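Carry-on only for 18 days, am I nuts?

hlindgren64
Joined October
Flying out to see my sister, then trains after that. 18 days total. Husband says check a bag. I say no way, they lost mine last time and I wore the same pants to a wedding. Anybody done this with just a backpack? Mine is the Pavico, 30 liters.

ruizortega_fan
Did 27 days on a 30 liter. Easy. Three shirts, two pants, wash in the sink. Shoes are what kill you - wear the big ones on the plane.

MartaH
Disagree w/ the sink thing. Stuff never dries in a humid place, you end up putting on damp socks at 6 am. Find a laundromat once a week and bring a book.

Also do the little things the night before. 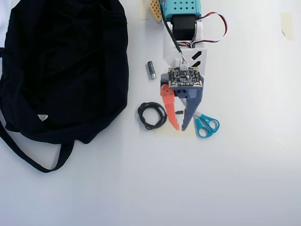 Re: the scissors

verna_c
Marta are you carrying scissors on?? They took mine at the gate, and those were tiny. Not worth the argument. Buy a cheap pair there.

MartaH
Small ones have been fine for me every time. Blade length is what matters. Check the rules for your airport tho

verna_c
"Fine every time" until the one guy who says no. His call, and he was in a mood.

ruizortega_fan
With verna on this. Leave them home. Same with a pocket knife obviously. Batteries go in the cabin tho, spares too, tape over the ends.

hlindgren64
Ok no scissors. What about a charging cable, one or two? I always lose teh first one.

MartaH
One. Wind it up and put it in the same pocket every single time. Two just means you lose two

Dolores_M
Two!! Mine died on a train outside Enham, phone at nothing, ticket on the phone. Never again. They weigh like a cookie.

hlindgren64
Going with two, sorry Marta. Did a test pack tonight and it zips - barely. Rain jacket is the problem, might just wear it. Husband still checking his.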